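Print this message | E-mail this message

Re: [Illham-allotments] Water butts and the standpipe on the lower plots
May 2, 2021

Thanks for the summary. I have put my replies under the relevant part so the rest of the list can follow.

> The standpipe by the Landry Lane gate has been dripping again since
> the frost. Could we agree to leave it off until somebody can look at
> the washer, and use the butts in the meantime? I counted 2 that are
> full and one that is about a third full. Also, is anyone still
> growing the Modetska beans? Mine failed and I would like to start
> again if there is spare seed.

On the standpipe, I would leave it off at the stopcock, not just at the tap. The tap doesn't close fully and the ground under it has been soft for weeks. The stopcock is under the square lid behind the compost bays. It turns clockwise and it is stiff, so use both hands and don't put a wrench on it. The last time it was forced we lost the supply to every plot below the path for three days.

The washer is a half-inch one. I have a few and can fit one next weekend if the weather holds. If it still drips after that, the seat is worn and it will need a new tap.

On the butts, please take from the one nearest the shed first. It fills from the shed roof and comes back quickly after rain. The other two are on the greenhouse gutter, which is only joined at one end at the moment. Together they hold around 1,000 litres when full, but they take most of the spring to get there. Seedlings and anything under glass should come before established fruit.

On the beans, yes, I still grow them and I have seed to spare. I saved them in November from the plants at the far end of the row, away from the runners, so they should be fairly true. They are climbing beans with a flat green pod, and they want picking young. I would not sow them outside yet. We had a ground frost on the lower plots last week and the soil is still cold at a spade's depth. Start them in deep pots indoors, one to a pot, and keep them barely moist until they show.

I have moved my seed out of the shed, as the mice had got into the peas. Beans and peas keep well enough in the house in paper envelopes inside a tin, as long as the room is not heated much.

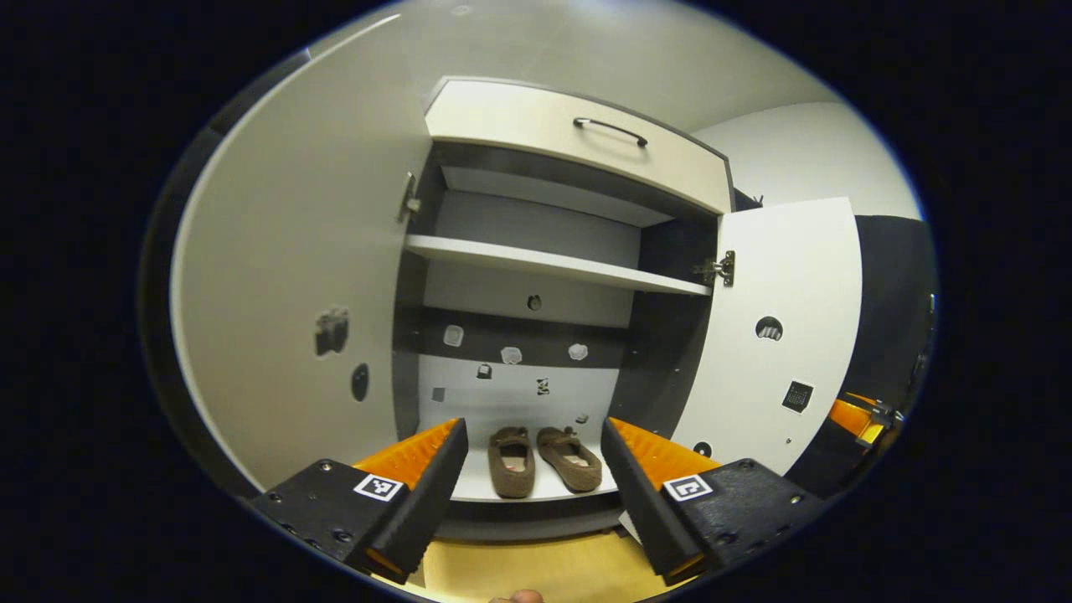
If you want some, reply to me off list with your plot number and I will leave an envelope in the shed, in the drawer with the labels. I can do 2 dozen beans per plot. I also have a small amount of the Jarnalberg kale, but only enough for one or two people, and it can go in any time from now.

One other thing. The bolt on the Landry Lane gate needs lifting slightly before it will slide. It was left open twice last month and there were rabbits in the brassicas on both mornings. I have put some grease on it, but it still sticks in the wet.

Plot 14

Print this message | E-mail this message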